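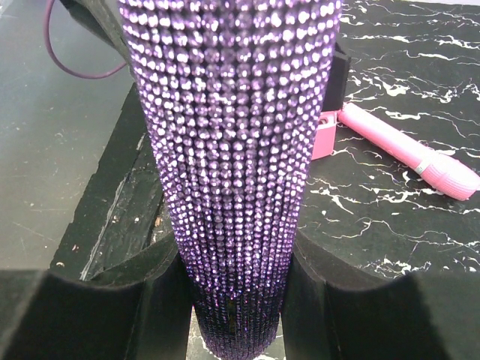 Kapitel 7
Ligabetrieb und Spielerverträge im E-Sport

Wer eine Mannschaft im E-Sport führt, hat es mit zwei Arten von Regeln zu tun. Die einen stehen im Spiel selbst und werden vom Publisher festgelegt. Die anderen stehen in Verträgen, Lizenzbedingungen und Ligaordnungen. Kapitel 6 hat den ersten Teil behandelt. Jetzt geht es um den zweiten.

7.1 Ein Fall zum Einstieg

Yanti Kwok spielt seit März als Ersatzspielerin für das Team Hindstead in der Liga Kitidard. Ihr Vertrag sieht ein monatliches Grundgehalt von 926 Euro vor, dazu eine Prämie von 500 Euro für jeden Spieltag, an dem sie tatsächlich eingesetzt wird. Nach vier Wochen bietet ihr der Konkurrent Herkov einen Stammplatz an. Hindstead verweigert die Freigabe und verweist auf die Transferfrist in der Ligaordnung. Kwok hält dagegen, dass diese Frist in ihrem Vertrag nirgends erwähnt wird.

Der Fall enthält fast alle Fragen, die in diesem Kapitel besprochen werden: Wer ist an die Ligaordnung gebunden? Wie wird sie Bestandteil eines Einzelvertrags? Und was geschieht, wenn sich beide widersprechen? Wir kommen in Abschnitt 7.4 auf ihn zurück.

7.2 Die Beteiligten

Im klassischen Mannschaftssport gehört das Spiel niemandem. Ein Verband kann Regeln für den Fußball aufstellen, aber er kann keinem anderen verbieten, Fußball zu spielen. Im E-Sport ist die Lage anders. Der Publisher hält die Rechte an der Software und kann den Turnierbetrieb an eine Lizenz knüpfen. Die Liga Kitidard etwa wird von der Agentur Lumenta veranstaltet, die dafür eine befristete Lizenz erworben hat. Läuft diese aus, endet auch die Liga – unabhängig davon, wie lange die Spielerverträge noch gelten.

Für die Teams ergibt sich daraus ein Risiko, das in der Vertragsgestaltung berücksichtigt werden muss. Üblich sind Klauseln, die das Gehalt an die Teilnahme an einem bestimmten Wettbewerb koppeln. Ob solche Klauseln im Arbeitsverhältnis wirksam sind, hängt davon ab, wie sie formuliert sind und wer das wirtschaftliche Risiko am Ende trägt. Einzelheiten dazu finden sich in Abschnitt 7.5.

Teilnahmebedingungen, Lizenz und Spielervertrag sind getrennt zu prüfen. In der Praxis werden sie häufig vermischt, vor allem bei kleineren Teams, die ihre Verträge aus älteren Vorlagen zusammenstellen.

Grundbegriffe

Publisher: Rechteinhaber des Spiels, teils zugleich Veranstalter.
Veranstalter: richtet Liga oder Turnier aus, meist auf Grundlage einer Lizenz.
Organisation: Träger des Teams und in der Regel Vertragspartner der Spieler.
Transferfenster: Zeitraum, in dem ein Wechsel zwischen Teams einer Liga zulässig ist.

Eine Musterordnung mit Kommentar ist im Anhang ab Seite 74 abgedruckt.

7.3 Die Ligaordnung als Vertragswerk

Die Ligaordnung bindet zunächst nur diejenigen, die ihr zugestimmt haben. Das sind die Organisationen, die den Teilnahmevertrag unterschreiben.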